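드랄우드 탁상 양팔 로봇

드랄우드 탁상 양팔 로봇(Drallwood)은 공유 작업장 엘레로(Ellero)에서 제작된 소형 양팔 로봇이다. 나무 작업판의 둘레에 검은색 알루미늄 프로파일을 두르고, 그 프레임에 로봇팔 두 대를 고정한 구조를 가진다. 작업장의 회원인 에베레 아데비시(Ebere Adebisi)와 웬디 트렐로어(Wendy Treloar)가 설계와 조립을 맡았다. 책상 위의 작은 물건을 집고, 옮기고, 정리하는 동작을 연습하기 위하여 만들어졌으며, 판매되는 제품은 아니다.

명칭

이름은 설계 파일이 처음 저장된 폴더의 이름에서 왔다. 작업장 안에서는 줄여서 "드랄"이라고도 부른다. 초기의 문서에는 "플리텔"이라는 이름도 나오는데, 플리텔(Plitel)은 이 로봇의 제어 프로그램의 이름이며 기계 자체를 가리키는 것은 아니다. 두 이름을 섞어서 쓴 글이 있으므로 읽을 때 주의가 필요하다.

개요

처음의 계획은 팔 한 대로 된 로봇이었다. 그러나 뚜껑을 여는 일이나 종이를 누르면서 다른 물건을 드는 일은 한 팔로 하기가 어려웠기 때문에, 설계는 양팔로 변경되었다. 두 팔은 작업판의 좌우에서 마주 보며, 각각의 끝에는 손가락이 두 개인 검은색 그리퍼가 달려 있다. 그리퍼의 가까이에는 작은 카메라가 있어서 손가락과 물건 사이의 거리를 가까운 곳에서 볼 수 있다.

그리퍼

손가락의 안쪽 면은 제작 중에 가장 많이 바뀐 부분이다. 첫 번째 판은 표면이 매끄러웠고, 둥근 펜을 잡으면 펜이 돌아가는 문제가 있었다. 두 번째 판부터 무늬가 있는 고무를 붙였다. 고무의 두께는 3mm이고, 접착한 다음에 하룻밤을 눌러 둔다. 손가락은 서로 거의 닿는 위치까지 닫힐 수 있으며, 얇은 카드를 집을 때에는 이 간격의 조정이 중요하다.

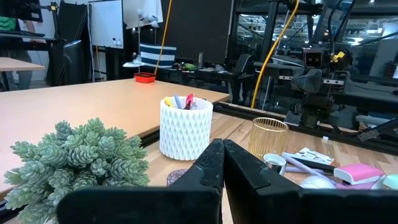 웬디 트렐로어는 고무를 붙이는 것보다 손가락의 각도를 먼저 맞추어야 한다고 여러 번 말하였다. 각도가 틀어진 손가락은 어떤 고무를 써도 물건의 한쪽만 누르게 된다는 의견이었다. 이 의견에 따라 세 번째 판에서는 손가락의 뿌리에 조절 나사가 추가되었다. 나사를 너무 세게 조이면 손가락이 안쪽으로 휘므로, 조립 설명서에는 손으로 돌려서 멈추는 곳까지만 조이라고 적혀 있다.

프레임과 배선

프레임은 작업판의 네 변을 모두 둘러싼다. 팔의 받침은 프레임의 기둥과 레일에 연결되어 있어서, 작업판에 구멍을 뚫지 않고도 팔의 높이를 바꿀 수 있다. 알루미늄 프로파일은 부품 가게 크라스니치(Krasniqi)에서 남은 길이의 것을 구입하여 작업장에서 다시 잘랐다. 자른 면은 줄로 다듬었다.

배선은 팔의 바깥쪽을 따라 지나간다. 처음에는 팔을 완전히 폈을 때 선이 당겨져서 신호가 끊기는 일이 있었다. 그 후에 관절마다 선을 조금 느슨하게 남기고 고리 모양으로 묶는 방법을 사용하게 되었다. 선을 다시 묶은 작업은 8월에 이루어졌으며, 커넥터 4개도 이때 교환되었다. 교환하지 않은 커넥터에는 점검용 번호를 붙였다.

연습용 물건

연습에는 일상에서 쓰는 물건이 사용된다. 펜꽂이와 펜, 계산기, 책, 유리컵, 작은 화분처럼 모양과 무게가 서로 다른 것을 함께 놓는다. 물건의 배치는 연습할 때마다 바뀐다. 같은 배치를 오래 쓰면 조종하는 사람이 위치를 외워 버려서 연습의 의미가 적어진다고 아데비시는 제작 일지에 적었다.

물건 중에서 어려운 것은 투명한 컵과 광택이 있는 금속이다. 카메라의 화면에서 가장자리가 잘 구별되지 않으며, 조명의 위치에 따라 결과도 달라진다. 감아 놓은 전선도 어려운 물건에 속한다. 한쪽을 들면 다른 쪽이 따라 올라와서 옆의 물건을 넘어뜨리는 경우가 있기 때문이다.
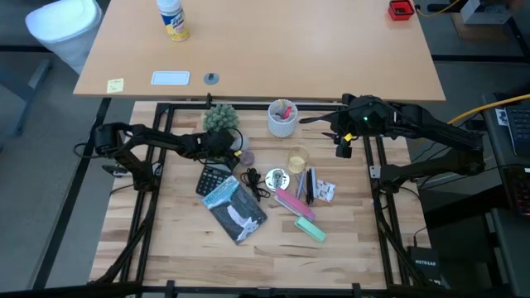 조종과 기록

제어 프로그램 플리텔은 두 팔의 동작을 같은 시간 축에 기록한다. 조종하는 사람은 양손으로 두 팔을 따로 움직이며, 기록된 동작은 나중에 느린 속도로 재생할 수 있다. 2021년 9월 10일의 일지에는 연습 동작의 기록이 101회가 되었다고 적혀 있다. 그중 23회는 중간에 멈춘 기록이지만 삭제되지 않았다. 멈춘 원인을 비교하기 위하여 따로 표시한 상태로 보관하고 있다.

기록에서 자주 나오는 동작은 펜꽂이에서 펜을 하나만 꺼내는 것이다. 그리퍼가 비스듬하게 내려가면 펜꽂이의 테두리에 손가락이 걸린다. 그래서 손목을 먼저 세우고, 펜의 윗부분을 잡은 후에 수직으로 올리는 순서가 정해졌다. 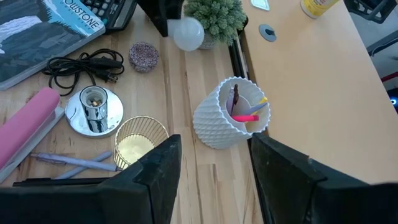 펜을 다시 넣는 동작은 꺼내는 동작보다 시간이 오래 걸린다. 잡은 위치가 펜의 중간이면 손가락이 입구에 먼저 닿으므로, 한쪽 팔로 펜을 작업판에 내려놓고 윗부분을 다시 잡아야 한다. 트렐로어는 이때 다른 팔로 펜꽂이를 가볍게 받치는 방법을 사용하였고, 아데비시는 받치지 않는 방법을 선호하였다. 조립 설명서에는 두 방법이 모두 실려 있다.

알려진 문제

- 오른팔의 손목은 오래 사용하면 영점이 조금 밀린다. 연습을 시작하기 전에 다시 맞추어야 한다.
- 고무 면에 먼지가 묻으면 종이와 카드가 미끄러진다. 마른 천으로 닦으며, 알코올은 접착제를 약하게 하므로 쓰지 않는다.
- 두 팔이 작업판의 가운데에서 만날 때 충돌을 막는 기능은 플리텔에 아직 없다. 조종하는 사람이 직접 피하여야 한다.

같이 보기

플리텔 (제어 프로그램)
엘레로 공유 작업장
평행 그리퍼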